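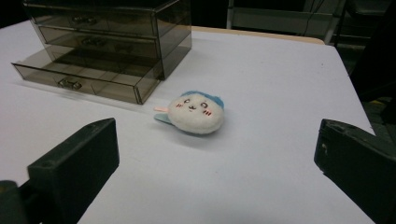

The little blue-capped guy and his future parking garage, bottom drawer out.

So the gripper build has eaten my whole summer and I'm only a little bit sorry! I started it back in May, thinking it would be a couple of evenings with a printer and a bag of screws, and today is 9/24/26 and I'm still at it. For anyone new, I'm putting together a handheld two-finger gripper at the Stenstead shop (the shared space over in Skisdale, behind the tile place). You carry it around and do chores with it, it records what you did, and later on I want an arm to copy the moves. The arm is a whole other post. I call the project Berareck and no, it doesn't stand for anything.

My test chore is dumb on purpose. Pick up the plush, put it in the bottom drawer, push the drawer shut. That's it. I want 100 good recordings of that before I touch any training code, and as of last night I have 20 I'd keep. The rest went in the trash, mostly thanks to me. I rush the grab, or I twist my wrist halfway over and the tracking gets lost, and then I say a word and start again.

The plush is a great test object, by the way. It's squishy and round, so you can be pretty sloppy about where you close the fingers. The drawer is a different animal. Clear plastic is miserable for depth sensing, and I knew that going in, and I picked a see-through organizer anyway (it was on the shelf, I was impatient). My depth map just has a hole where the drawers should be. For now I'm using plain color video and it's going better than I expected.

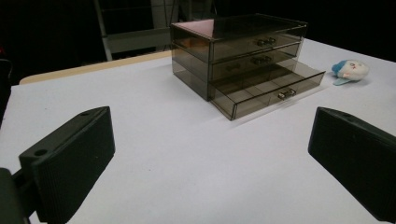 Same chore from another angle. Look at the ribs on that left finger!

Okay, the fingers. These are version 2, and I'm very proud of them. Version one had smooth faces and would slide right off a drawer pull, every time, with this sad little click. So I redrew the inner faces with fine vertical grooves and reprinted the pair – nearly a full night on the printer – and the difference on small handles is huge. I also left a mounting hole in the top of each finger so I can bolt on different tips later. I've got a softer set half drawn that I'd like to try on the drawer handles.

The thing I'm still fighting is the trigger. It's a linkage I adapted from an old Mahlangu kit, and it has this mushy spot right before the fingers close, so I either squeeze too hard or stop short. I've tried a stiffer spring and a shorter lever. The spring made my hand cramp. The shorter lever is better, but now I can't open the fingers as wide as I'd like, and I may have to go back and redo the pivot. Ugh.

Next up is a new pivot, then 80 more drawer runs, then maybe the middle drawer if I'm feeling brave. If you've fixed a mushy trigger on something like this, please leave me a comment, I'll try pretty much anything at this point!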